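3.2 Small loads

I went in sure that people sort at the machine. Hanna Koval, who coded the diaries with me, bet on the bedroom floor! We had 453 wash entries to settle it.
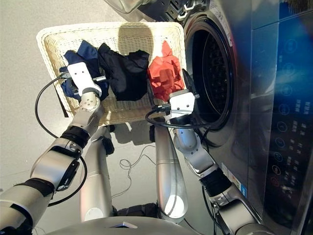 3.3 Dark things

Figure 2. A black garment at the washer, with a red item in the basket.

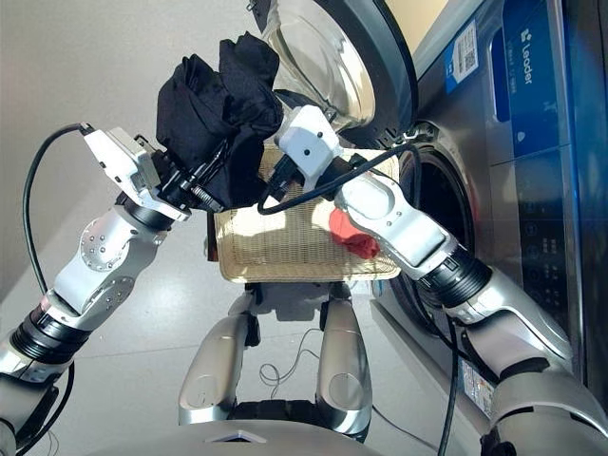

Black clothes got more worry than anything else in our diaries. People fret over fading, lint, all of it. A red piece left in the wicker basket, like the one in Figure 2, is what we coded as "held back" (30 entries).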